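Workshop Builds > Arms and grippers
Tube sorting arm in the shared shop, looking for opinions

leif_b
Started this at Kunivell, the shared shop I rent bench time in. The goal is dull: pick a test tube out of a wooden rack, put it back in a different hole. Two-finger gripper, textured pads, small camera on the wrist. I'm 38 hours in and not convinced any of it beats a hand.

My main doubt is the pads. Everyone told me to get the bumpy ones. Fine on a block of wood, but a test tube is round and slick and I think it only touches a few of those bumps at a time. 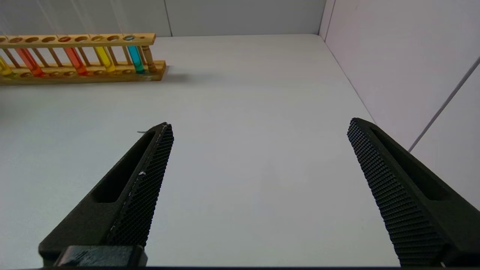 My other doubt is the white bench and white walls. I was told a plain background makes the vision part easy. Maybe for the colored liquids. For the empty holes in the rack I'm less sure, and I need those just as much.

varghese_bk
The pads are fine. I ran the same pattern for 13 months on vials and the trouble was always grip force. Turn it down and try again before you buy anything.

leif_b
Turned it down already. At 40 percent the tube still rotates when the arm lifts. What were your vials made of?

varghese_bk
Plastic. OK, fair point.

olesia_p
Then it isn't the same test, is it? Cut a V groove into a soft pad and the tube centers itself. I don't see why people keep selling flat pads for round parts.

patricio.m
Because a V groove is useless for anything else. Leif, do you want a tube picker or a gripper? Also, start with the far end tube and leave a gap next to it. Fingers that wide need room, and most failed picks I've seen were a finger hitting the neighbor.

olesia_p
He said tubes. It's in the title.

leif_b
Tubes for now – the shop wants it to do other jobs later, which I'll believe when I see it. I'll print one grooved pad and leave the other flat.

varghese_bk
One of each will push the tube off center. Do both or neither.

patricio.m
Disagree, one V and one flat gives you 3 contact lines. That's plenty.

leif_b
Printing two grooved ones then, and I'll try it both ways. Not holding my breath. Will post the miss count in July.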